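Let People Show the Robot

I have spent most of my working life typing positions into machines. A corner here, a height there, a pause so the part settles. I was proud of it, too! So it means something (to me, anyway) when I say that the most exciting thing I have done at Clondholm this year is put down the keyboard, pick up a gripper and move snacks around a table.

The idea is old and simple. You do the job yourself, with the robot's kind of fingers in place of your own, and the machine learns from what you did. At Avgate we used to do it by remote control, steering the arm from a desk across the room, and I still love that for heavy or hot work. But it is slow going. My first afternoon at the desk I managed 3 clean grasps and came away with a sore neck.

With the tool in your hand, you just reach.
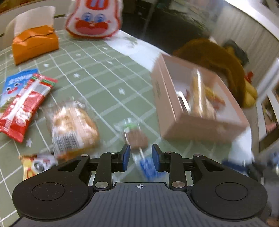 Page last changed: 2018-03-16

Look at what a snack table asks of you. A lollipop in its wrapper has a hard head and a skinny stick, and open fingers with blue rubber pads have to close on one or the other. A clear bag of puffs wants a completely different touch. Try writing rules for that bag! I did, on the Smadi project: 82 of them, and a new brand of chips broke the lot.

People already know this stuff. My neighbor has never seen a line of code, and within minutes she was tipping a packet up by its edge to get a finger under it, a trick I would never have thought to program. That knowledge is sitting in everybody's hands, and I think we should be asking for it much more often, from packers and cooks and anyone else who picks things up for a living.

There are fair complaints. Demonstrations are messy, people rush, and two people will do the same job two ways. In one batch of 200 we threw out 70, mostly mine. I don't mind. A person who fumbles a wrapper and recovers has shown the machine something useful about wrappers, and I would keep more of those than we do now.

We are taking the tools to Brorkuletti in April, where the kitchen staff will have them for a whole shift. I plan to stay out of the way and watch.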